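Fourteen Rounds

The bus from Prusoven was late, so the Hopkin goalie dressed in the hallway with his bag open across two chairs. He was 53 games into the season and his left pad had a broken strap. The equipment man tied it with a skate lace and told him to keep his knee down.

Rinside was already on the ice. You could hear their pucks hitting the glass.

It was February and both teams were playing for the last spot. The crowd was 2,837, which the announcer read out in the second period as if it were good news. Hopkin was down 2-1 by then. The goalie had let in one from the blue line that he saw all the way, and he kept thinking about it during the whistles.

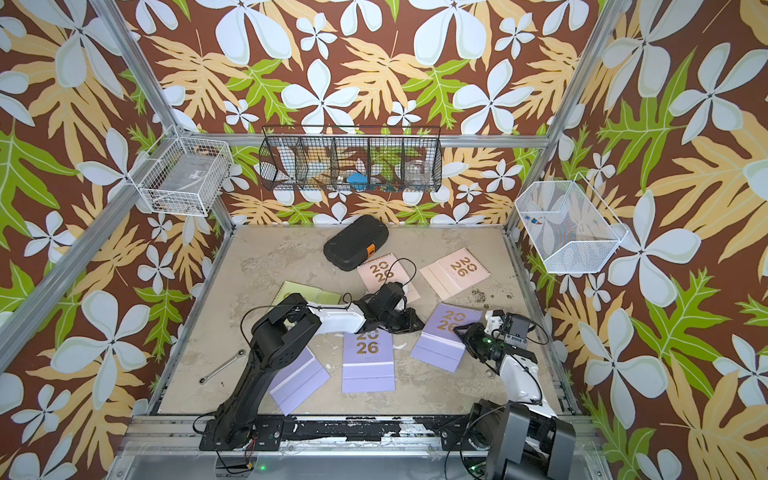

His center tied it with four minutes left, off a rebound, falling down. The bench yelled. The goalie skated to the corner and back and banged both posts with his stick, left one first.

Overtime went by with two shots, both wide.

The longest shootout in the league had gone 13 rounds. The goalie knew this because his backup told him after round six, and he wished the backup had kept it to himself. The lace was slipping. Between shooters he bent down and pulled it tight with his teeth, after taking off his mask, and the referee told him to hurry up.

He stopped a kid with a Ludo sticker on his helmet. He stopped the captain, who tried the same move he had tried in the fall. He gave up a goal in the ninth, and then his own defenseman, who had not scored since he was in juniors, put one in off the crossbar to keep it going.

By round 14 Rinside had run out of forwards. They sent their big defenseman, the one who shot 80 miles an hour and never passed. Everybody in the building knew he would shoot. The goalie came out to the top of the crease and set his feet.

The defenseman faked. He had never faked in his life. He went to the backhand, the lace came loose, the pad turned sideways, and the puck hit the part that was sticking out and went into the corner.

Hopkin's last shooter was a fourth-liner with three goals all year. He scored low on the glove side.

On the bus the equipment man asked for his lace back. The goalie said he would buy him a new pair, and put it in his coat pocket, and slept until they got to the bridge.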